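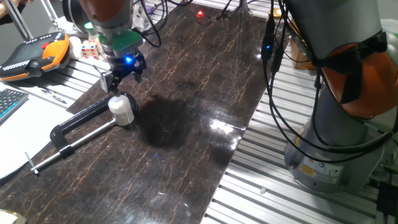

Sjögren

Bench and clamp check, Stanenbridge workroom
Date of check: 2020-02-03
Time taken: 40 minutes
Next full check: November

Marks used: OK, WATCH, FIX

1. Top, general condition: WATCH
Dark brown marbled top, polished. Still flat when checked with the straightedge. The finish has scratches and smudges on it, which is normal for a top that gets used daily. Please stop dragging metal parts across it. Lift them or put the felt down first.

2. Top, cracks: WATCH
Fine dark cracks show in the pattern. Most of them can't be felt with a fingernail. I have taped a tracing inside the cover of the Brarkero binder so the next person can compare. If one catches a nail, mark this item FIX and keep weight off that part until it has been looked at.

3. C-clamp, seating: OK
Clamp is at the edge of the top. Checked by hand for movement, none felt. The pad should sit fully under the panel and not on the rail.

4. C-clamp, screw: OK
Thread is free of grit along its length. Turned it out and back in by hand. Do not use a pipe or a wrench on the handle to get more force. That is how we lost the last one.

5. C-clamp, handle clearance: WATCH
The screw sticks out past the edge at a slant, and so does its handle. Sleeves will catch on it. Walk around that corner with some room, and don't hang anything on it. 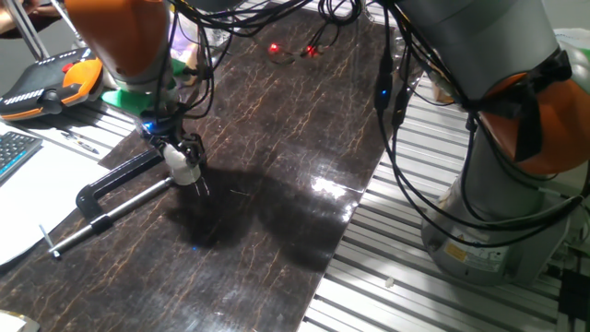 Same goes for bags and lanyards. The bench at Irnow had the identical problem and they fixed it by turning the clamp so the handle pointed under the frame. We could try it if there is enough clearance for the screw.

6. Loose items: FIX
White cup was standing on the clamp. Nothing gets set down on a clamp, full or empty. Cups go on the side shelf.

7. Cables on the top: FIX
Thin cables are in a tangle at the far end, by the two red lights. Sort and tie them. Keep them off the edge.

8. Aluminum frame: OK
Slots need brushing out, there was a small white scrap on the rails. Corner bolts checked with the hex key, two were slightly slack and are now snug.

9. Glare: WATCH
The polish throws back a bright patch of light. Look at the surface from more than one side or you will miss marks under the shine. 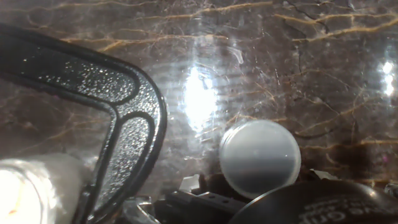

Item 1: scratches and smudges in the polished finish.

10. Cleaning: OK
Soft cloth, plain water, dry after. No scouring powder and no solvent. Items 6 and 7 to be rechecked before the next shift uses the bench.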